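4.2 What people mean by "folded"

We had assumed, when we drew up the coding scheme, that folding would be the easy part. Ironing has its steam and its scorch marks, and sorting has the whole question of whether a grey sock is a light or a dark. Folding has an edge and another edge. The first draft of the scheme gave it two codes, "folded" and "not folded," and allowed half a page for discussion.

The half page did not survive the diaries. Across the Doraneck households, participants logged 3,602 handling events involving clean laundry, and in 2,197 of these the diarist used the word "fold" or a close relative of it. The relatives were where the trouble began. People wrote "sort of folded," "folded for now," "folded over the chair," and, in one entry made shortly before midnight, "folded in spirit." Sutter and Pană, coding the same entries separately, disagreed so often in the first pass that we stopped calculating agreement and had lunch.

After that we went back to the entries and asked what the writer expected to happen to the item next. This sorted things out better than any description of its shape. An item bound for a drawer was called folded when it would fit in the drawer. An item bound for a visitor was called folded only when its corners met. An item bound for the same person's back the next morning was called folded if it was off the floor. We label these storage folds, display folds and truce folds, the last being Wallin's term, which the rest of us resisted until April.

White fabrics made up their own small category of worry. Diarists who were relaxed about T-shirts became strict when the item was white, and wrote of it in the tone usually kept for guests. Plain white cloth gives the folder little help: it has no stripe to line up and no print to center. Several participants said they found the middle by pinching it and hoping. Tannous, who ran the follow-up interviews in Tinudstead, was shown the pinch many times and reports that no two versions were alike, although each was presented to him as the normal one.

The pinch deserves more attention than the household literature has given it. Before there can be a crease there has to be a hold, and cloth on a table does not offer one. It lies flat. The folder must raise a small ridge, take it, and keep hold of it while the other hand decides what it is doing (Figure 3). In the diaries this step is almost entirely missing. People recorded the beginning ("got the sheets out") and the end ("done, finally"), and the pinch went unmentioned in between, much as one does not report having turned the doorknob.

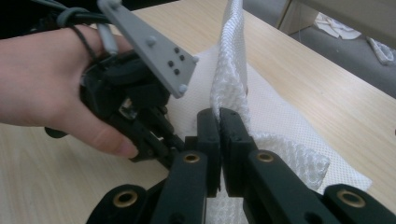
Figure 3. White fabric on a table, with a fold of it held in a narrow gap.

Interviews filled part of the silence. Asked to slow down and talk while folding, participants tended to lose the fold altogether, then blame the table. One woman in the Saliba group restarted the same pillowcase for most of the session and told Qudah that she had been perfectly good at this before he arrived. We have kept her transcript in the analysis, coded as a truce fold, over her written objection.

Fitted sheets are dealt with in Section 5. They were left out of the counts given here because 30 of the entries concerning them contained no verb that we could code.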